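Last touched December 31, 2019, mostly to fix my own typos.

# gikden-blocks

Hi! I keep the list of block layouts for the two gray bins on the wooden table, and this README is my attempt to write down what's in it before I forget (I already forgot some of it over the summer, sorry). If you only want the layouts, open `layouts.csv` and skip the rest.

## What's in the folder

- `layouts.csv`: 104 layouts, one per row
- `notes.txt`: my running notes, messy, read at your own risk
- `old/`: everything from before September, back when we still had the Hendar trays

Each row gives you the bin (`front` or `back`), the number of red blocks, the number of green blocks, and a short bit of text on how they lie. I went with plain words like "side by side" or "against back wall". Akihiko Noguchi wanted angles, and we did try angles for a week, but reading them off a protractor inside a bin with sloping walls is miserable and no two of us got the same number.

## Words I use

**Flat** means the long side is down on the floor of the bin. **Leaning** means one end is up on the slope. **Touching** is any contact at all, even a corner.

"Left" and "right" are always from the front of the table. Aisyah Siregar filled in 10 of the rows standing on the other side, and I've flipped those, so please don't flip them again!!

## Known problems

- More than 70 rows have an empty `comment` field. That's fine, most layouts don't need one.
- The red is a brick red and the green is pretty dark, so under the old Tonside lamp people mixed them up. Rows marked `lamp=T` are the ones I'd double-check.
- 5 rows say "corner" without saying which corner. I think they're all rear right but I can't swear to it.
- The bin floor has scuffs. Don't use a scuff as a landmark in your notes, I did that twice and then couldn't find my own scuff.

## Adding a layout

Set the blocks, write the row, then save. Copy the wording of a nearby row if you can, it makes searching much easier. A typical three-and-three entry for the front bin reads `front, 3, 3, "one red along back wall near right corner, two green side by side in front of it"`.

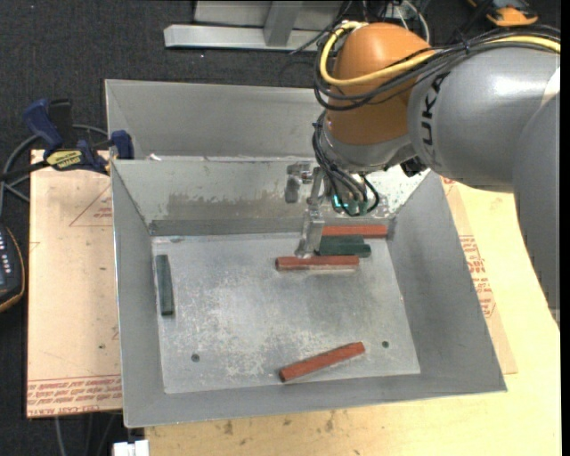
Spelling in the text field is lower case, no period at the end. The Katayama sheet did it the other way and I'm still cleaning those rows up, so if you spot a capital letter, just fix it and tell me later.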